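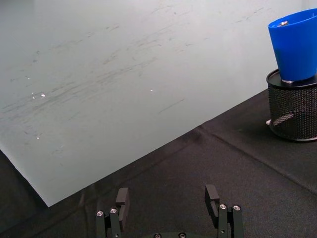
Is There Really a Face in the Wall?

By the Uvivberg Kids' Page | June
4 min read
443 shares | 17 comments

Someone at school shows you a photo of a stain and says, "Look, it's a ghost!" You look. Sure enough, there are two eyes and a mouth. Does that mean it's a ghost?

Slow down. First ask what else it could be.

Your brain is a face hunter

People are very good at spotting faces. Even young babies like to look at shapes that are set out like a face. Your brain does this fast, before you've had time to think, and it doesn't need much to go on. Two dots and a line will do. That's why a car can look angry and an electrical outlet can look shocked.

Seeing a face or an animal in something that isn't one has a long name: pareidolia (say "parr-eye-DOH-lee-uh"). It isn't a sickness, and it doesn't mean your eyes are bad. Almost everybody has it.

What about the famous ones?

A spacecraft once took a picture of a hill on Mars that looked like a giant stone face. Some people said aliens had carved it. Later spacecraft took much sharper pictures, and the face was gone. It was a hill with shadows on it.

Then there's the story of the Sodcombe Lady, a gray shape on the wall of an old inn. The inn says over 300 guests have seen her. Maybe they have. But how many were told about her before they looked? The inn doesn't say, and I'd want to know.

Being told what to see matters a lot. Streaks on a plain wall can be a dragon, a river or a lady, depending on who is doing the talking.
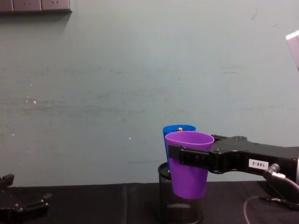
Test it yourself

Find a scuffed wall, a cloud or some tree bark. Look until you see something. Don't say what it is! Ask a friend to look at the same spot and write down what they see. Now compare. Did you match?

Next, try it with another friend, but this time say, "Can you see the rabbit?" I bet they find it. (Don't take my word for it, though. Try it.)

You can also change the light. Move a lamp to the other side, or come back in the evening. If your ghost turns into a potato, the light was probably doing most of the work.

But what if I still see it?

You probably will. Knowing the trick doesn't switch it off. I know the moon is rock, and I still see a face up there some nights.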